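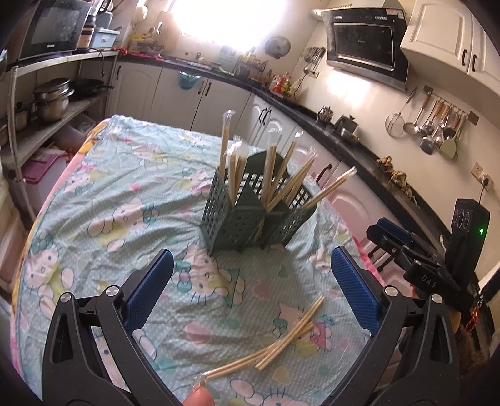
Sorting chopsticks into the caddy, one of the jobs on show at Vustard's open day.

The kittens were the first surprise. I had come to Vustard's open day expecting the usual furniture of a robotics demonstration, meaning a grey bench, a grey cube and a second grey cube for the first one to be put on top of. What I got was a kitchen with pots on the rack and a pale aqua tablecloth printed with hearts and cartoon cats. The future of domestic labour, should it arrive, will apparently be doing its time at a table that looks like mine did when my daughter was six.

"The cloth stays," said Margareta Tudose, who runs the manipulation group and had plainly fielded the question before. A plain surface flatters the vision software, she explained. A wrinkled one covered in whiskers and bows does it no favours at all, and most people's homes are closer to the second.

The morning's job was chopsticks. Each pair had to be got out of its clear sleeve and stood in a dark green plastic caddy, or, in the easier version, stood there with its wrapper still on. If you have never considered this a hard problem, you are in good company. Jonas Hämmerli, a mechanical engineer with eleven years in grippers behind him, told me he hadn't either, until he was given it.

His trouble is the plastic. A chopstick is a stiff, obliging thing with two ends. A wrapper is whatever shape it feels like being, it's see-through, and it clings. The group works with hand-held grippers as well as mounted ones: a person takes hold of the tool, does the chore with its jaws, and the recording goes off to teach the software what a chore looks like. The jaws are black, with ridged blue pads on the inside, and they have roughly the finesse of oven mitts until you get your eye in. Malsha Munshi, who has done 974 recorded runs, has got her eye in. She also admits to helping a stubborn wrapper along with a fingertip, and says those runs get labelled accordingly.

Visitors were invited to have a go. I stood in line behind a retired dentist named Wyn Nicholas, who took up the gripper as if it were a molar extraction and had a pair upright in the caddy before I had my coat off. My own attempt ended on the floor. It was logged, I was told cheerfully, as useful.

There was a talk after lunch, in a room with too few chairs. Gion Zürcher put up a graph showing 2135 recordings and a line that climbed, flattened and then, around the time the wrappers were introduced in November, fell off a ledge. He let us look at the ledge for a while. I have been to a good many of these days and could count on one hand the speakers who have shown me a line going down.

Somebody asked when we could buy one. Zürcher said he wouldn't, himself, not at the price, and that he had a perfectly good drawer at home. Somebody else asked about dishwashers, as somebody always does, and was promised a separate conversation over the biscuits.

I went back to the kitchen before catching my bus. Munshi was at the table again with the gripper in her hand, working through another bundle. She asked if I wanted one more try. I said I had a bus, which was true, although it wasn't for another forty minutes.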